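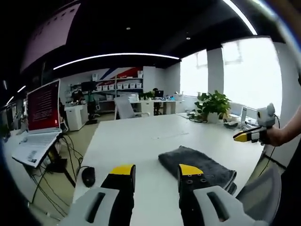 How long should a eulogy be, and can two of us share it?

Divya Kandasamy
September 26, 2019

My great-uncle died last week at 91 and my cousin and I have been asked to speak at the service. He was a wonderful man – a signalman, a terrible singer, a champion leek grower – and I've got so many stories that my first draft came out at over 2000 words! The crematorium in Trenach gives us 40 minutes for everything, including two hymns and a reading. Has anyone here split a eulogy between two people? And how much should I cut? I'd love to keep the leeks in.

Erlinda Ignacio

Oh, do share it, it can be lovely! My sister and I did our dad's together and I'm so glad we did. She took his childhood and his working life, I took the family years and all the silly stuff (there was a lot of silly stuff), and we stood up there side by side the whole time so neither of us had to do that long walk alone.

On length, I'd go for 500 words each. You'll read more slowly than you think on the day, and people laugh, and you have to wait for them! Read it out loud in the kitchen with a timer, both of you, one straight after the other, and you'll soon hear where you've told the same story twice. We'd both put in the caravan.

Print it in big type on one side of the paper and number the pages. Give a spare copy to whoever is leading the service, and ask them beforehand if they'd finish it for you should you both get stuck. Ours said yes straight away.

And keep the leeks! Anything that doesn't fit can go in the order of service or be told at the tea afterwards. We put a blank notebook out on a table for people to write in and I still read it every November, on his birthday.

Gillespie Drummond

4 minutes each, no more. Ring the crematorium and ask if the 40 includes getting everyone in and out, ours did.

Ashwin Gounder

Agree with Erlinda about sharing. My brother and I swapped every paragraph and it was a bit like a tennis match, so one long turn each is better. Sorry for your loss Divya, he sounds brilliant. What were the hymns?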